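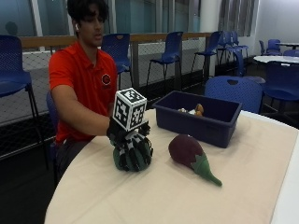

Paid Studies | Research Participation

Wanted: hands, preferably attached to patient people
Posted in July by Kidus Berhe, Elura study lead

The Elura study needs 24 adults who are willing to put on a sensor glove, sit at a table, and move stuffed vegetables around for money. No experience with robots is required. Experience with vegetables will not be held against you.

What we are studying is fairly plain. A robot hand learns to pick things up by copying people, and most of the people it copies are graduate students who have done the same grasp so often that they have stopped doing it like normal human beings. In our pilot, the grasping model we call Prata was trained on recordings from 3 members of our own team. It did well on blocks and cups. With soft objects it squeezed too late, let go too early, and in general behaved like somebody handed a stranger's baby. When we added a small batch of recordings from first-time glove wearers, its success rate on plush objects went up. We would like to know whether that holds with more people, or whether we just got lucky with my neighbors.

What you will do

You wear the glove on your right hand. It has ribbed segments along the fingers and a cube covered in black and white markers on the back, which is how the cameras keep track of where your hand is. You pick up soft toys, eggplant included, and put them in a bin. Then you take them out and do it again, for 100 grasps. Please do them the way you would at home. We already have plenty of recordings of people trying to impress a robot.

A session runs around 3 hours with breaks, at the Irby building, second floor. Coffee is free and tastes like it. You may wear earbuds and listen to whatever you like, as long as you can still hear us say "next."

Who can take part

You should be 18 or older and able to use your right hand comfortably for light, repeated movements. Left-handed people are very welcome – we only have the one glove, and your mild annoyance is useful data. Please don't sign up if you have a recent wrist or finger injury. Long nails and large rings don't get along with the glove.

What you get

$100, paid at the end of the session, also if you decide to stop early. We keep the hand motion and video recordings for research on the Groreck project, and you will get a consent form that says so at greater length.

To sign up, call the Elura study desk or stop by on Thursday after 2 p.m. Ask for Kidus. Bring a photo ID and short sleeves, or sleeves that roll up and stay there.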